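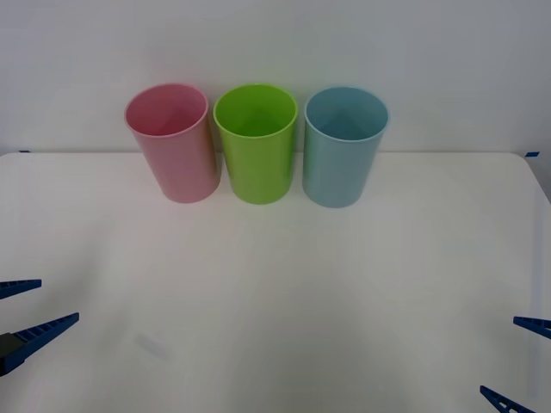

흰 테이블 위의 컵 세 개와 파란 집게 두 쌍

한국어로 블로그를 쓰는 것이 아직 조금 느립니다. 틀린 표현이 있으면 댓글로 알려 주시면 고맙겠습니다.

요즘 제가 자주 받는 질문은 "그래서 로봇이 언제 설거지를 해 줍니까?"입니다. 저는 Birkbridge에 있는 작은 식품 포장 공장에서 설비를 관리합니다. 공장 일을 하니까 가족도 이웃도 제가 답을 안다고 생각합니다. 저는 대답을 잘 못 합니다. 공장의 기계는 하루에 상자 4000개를 접지만, 그 기계에게 우리 집 부엌의 컵 하나를 맡길 수는 없습니다.

컵을 치우는 일을 한번 천천히 생각해 보았습니다. 사람은 컵을 보지 않고도 잡습니다. 옆의 컵을 손등으로 조금 밀고, 손가락을 넣고, 힘을 얼마나 줄지 고민하지 않습니다. 플라스틱 컵은 가볍기 때문에 살짝 건드려도 넘어지고, 세게 쥐면 모양이 변할 수도 있습니다. 컵 사이의 틈이 좁으면 손가락이 두꺼운 집게는 들어갈 자리부터 찾아야 합니다. 겹쳐서 쌓는 일은 더 어렵습니다. 위의 컵이 조금만 기울어도 아래 컵의 테두리에 걸립니다.

우리 공장에서도 비슷한 경험이 있었습니다. 작년 4월에 Nistlow라는 회사의 팔 로봇을 시험했습니다. 뚜껑이 없는 용기를 줄에서 집어서 상자에 넣는 작업이었습니다. 용기가 정해진 자리에 있으면 100번을 해도 문제가 없었습니다. 그런데 용기가 서로 붙어서 오면 두 개를 같이 집거나 하나를 넘어뜨렸습니다. 결국 우리는 로봇을 고치지 않고 용기 사이를 벌려 주는 가이드를 만들었습니다. 비용은 적었지만, 제 마음에는 조금 이상한 느낌이 남았습니다. 기계가 일을 배운 것인지, 우리가 기계에게 맞춘 것인지 잘 모르겠습니다.

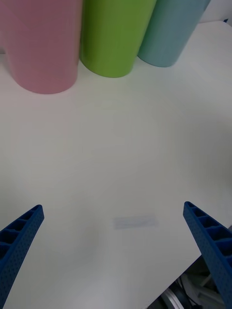

집게 쪽에서 본 같은 테이블. 분홍색과 초록색 통이 서로 닿아 보입니다.

집게 가까이에서 보면 일이 다르게 보입니다. 통의 윗부분은 보이지 않고, 파란색 계열의 통은 초록색 통 뒤에 일부가 가려져 있습니다. 저라면 고개를 조금 움직여서 볼 것입니다. 로봇은 다른 위치의 카메라를 같이 쓰거나 팔을 움직여야 합니다. 집에서는 여기에 창문의 햇빛, 젖은 싱크대, 아이가 두고 간 숟가락까지 더해집니다.

그래서 제 의견은 이렇습니다. 공장에서는 집고 옮기는 일의 많은 부분을 지금도 맡길 수 있습니다. 단, 물건의 종류가 적고 자리가 일정해야 합니다. 집안일은 아직 이르다고 생각합니다. 식탁에서 컵만 치우는 기계라면 제가 생각하는 것보다 빨리 나올지도 모릅니다. 하지만 컵 3개를 치우는 데 30분이 걸린다면 저는 그냥 제 손으로 하겠습니다.

다음 글에서는 앞에서 말한 가이드의 치수와 재료에 대해 쓰려고 합니다. Tivthorpe 공장에서 일하시는 분이 메일로 물어보셨는데, 답장이 늦어서 죄송합니다. 도면을 먼저 찾아야 합니다.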